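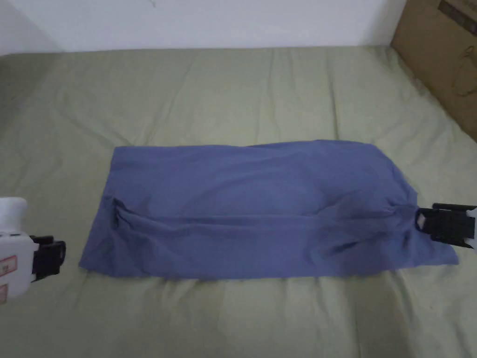

What should a small company budget for first when it wants a robot that can fold laundry?
The hours of people showing it how. The arms are the line everyone looks up first, but the demonstrations take up more of the calendar, and they go on after the arms are bolted down.

Ute Wegener learned this the happy way. She plans equipment for Bralberg, a linen and workwear service that sends out clean shirts by the vanload, and last November she walked into a budget meeting with a quote for two robot arms and nothing else. She walked out with a much better plan and, she says, a lot more homework.

The homework was hand-held grippers. A person takes one in each hand and works through a shirt on a bed or a table, pinching, lifting and folding, while the motion is recorded for a robot to learn from later. You can start before a single arm is delivered! For a company that has never owned a robot, that changes the order in which money gets spent, and I think it changes it for the better.

Malte Schmieder, who writes the purchasing plans at the consulting firm Skarnitz, splits the budget into stages. Stage one is grippers, a computer with plenty of storage, and wages. He likes to see 60 percent of that stage go to wages. "People will buy a third pair of grippers before they'll pay for a second afternoon of folding," he told me. "The afternoon is worth more."
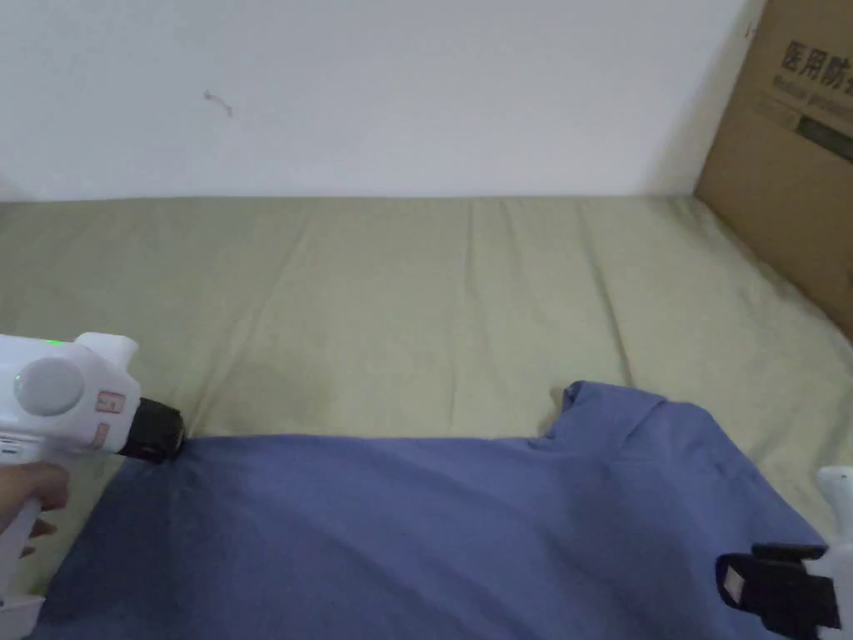 Wages also cover the slow parts, and there are plenty of them. A shirt has to be laid out again between takes. Bad takes have to be found and thrown away. Bralberg's first plan allowed five days for recording and none for review, and Wegener now gives the two jobs equal time - a change she made after watching her colleague Kerstin Janssen sort recordings through a whole week of lunches.

Then there is the boring stuff, which I find I love. Spare jaws. Chargers. A shelf. Shirts, too, in every size and fabric the company expects to handle, bought as their own line so they don't get borrowed from stock. Schmieder's template for stage one runs to 53 lines, and Wegener says she has used almost all of them.

The arms come in stage two, and by then a buyer can ask sharper questions. How wide do the jaws need to open for a thick collar? How far apart do the two hands travel on the largest shirt? Wegener sent her list to two suppliers, Zesik and Bouvier, and got back quotes she could compare line by line. Her earlier request had said "folding robot" and brought in brochures.

She hasn't signed yet. The next review is set for 27/02/2023, and she is asking for more recording time before she asks for hardware - with a separate line, this time, for fitted sheets.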